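Chapter 7
When the folding table changes hands

Start with a job most people have done at home. Folding. At the Skolico garment depot in Wemden, it used to be a whole shift - 20 people, long tables, shirts coming down from the print room. In September the first arms went in. By the end of this chapter you should be able to say what changed for the staff, and what didnt.

First thing to get straight: the task and the job are diffrent. The task is folding. The job was folding, plus spotting bad print, plus knowing which orders were urgent, plus training the new starter. 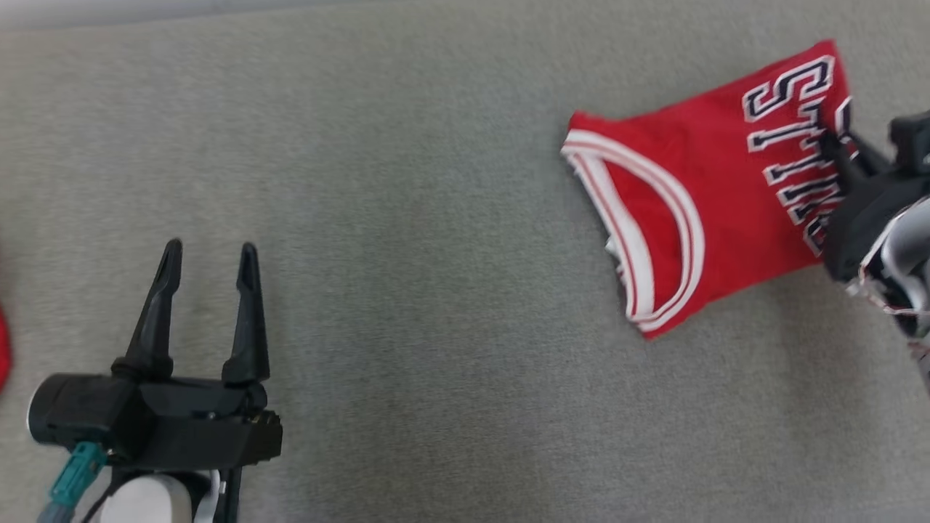 Fig. 7.1 Two-arm cell with a folded red jersey, one gripper at the cloth, the other open.

Depot target before the arms: 259 garments a shift per table. Management kept the number. The work around it moved - less standing and reaching, more watching, more clearing of snags. Some staff liked it. Others said the day got longer and quieter.

Pay is where it got sticky. Is minding a cell skilled labour? The Rosales agreement said yes, but only after up to 50 hours of training. More on that in 7.3.

Key terms: task, job, cell, minding, redeployment.

Before you read on - list every small thing you do in one hour of paid work. Keep the list, you'll need it for 7.2.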